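### 3.2 Storage objects and the shared work table

The second group of objects in our study are small storage pieces with a sliding part. We chose them because they are common in homes and offices, and because people treat them very differently although the construction is simple. A drawer has only one direction of travel, but its handle, its depth and the way it closes all change how a person reaches for the thing inside. Earlier work in our group looked mostly at lids and hinged doors, where the hand and the content of the container do not meet in the same way. With a drawer, the content comes out together with the front, and the user can look at it from above before deciding to take it.

For the interviews we asked participants from the two workshops, Geteck and Wetia, to describe how they keep small parts at their place of work. In total we collected 71 descriptions. Many participants spoke first about the handle and only later about the space inside. One participant from Wetia said that a drawer with a bad handle "stays half open the whole day", and that after some weeks everyone puts things on top of the box instead of in it. We found this remark useful and came back to it when we decided which features of the box should be kept the same in all sessions.

The box used in the sessions is made of light wood with a pale grain. One part of the top is closed, and beside it the drawer slides out to the side. The inner space is shallow, so that an object lying in it can be seen without bending over the table. The handle is a black loop which curves outward from the drawer. We preferred a loop to a knob after a short trial in May, in which several people pulled the knob with two fingers and turned the whole box by mistake. The loop can be taken with one finger, with the full hand, or hooked from the top.

As content we used a single cube in bright red. The colour was selected for contrast with the wood — a natural wooden cube, which we tried first, was difficult to recognise in the recordings of the late afternoon. The cube was laid in the drawer, but its exact place was left free. Figure 4 shows the box on the table with the drawer pulled out and the cube lying towards the back half of the compartment.
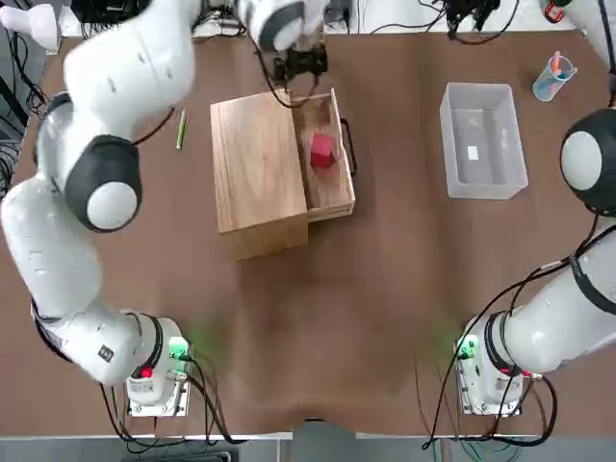

**Figure 4.** Wooden box with open drawer, black loop handle and red cube, on the brown work surface.

The table itself needed more attention than we had planned. Its brown surface is large enough that the box can stand near the middle with free space on the sides. In the first version of the protocol we marked the position of the box with tape, but Lorenz Riedl observed that participants then placed it back with great care and forgot the cube. We removed the tape and gave only a verbal instruction: the long axis of the box should run from front to back. This was accurate enough for our purpose, and the small differences between sessions were noted by hand.

Each session with the box consisted of 11 short tasks. The drawer was either closed or open at the beginning, and the task ended when the cube was at the place named on the card. Two of the tasks did not ask for the cube at all, only for opening or closing the drawer. They were included as a comparison, so that the time needed for the drawer could be separated from the time needed for the cube. The order of the cards was mixed before every session by Leonie Pfister, who did not take part in the later coding.

Some limits of this choice should be mentioned. The box contains only one drawer, while the cabinets described in the interviews often have several, and the question of which drawer to open first does not appear here. A full drawer also behaves differently from one with a single cube in it, since parts can get stuck under the upper edge. We come back to the crowded case in Section 3.4, where the Gilani parts tray is used with mixed content.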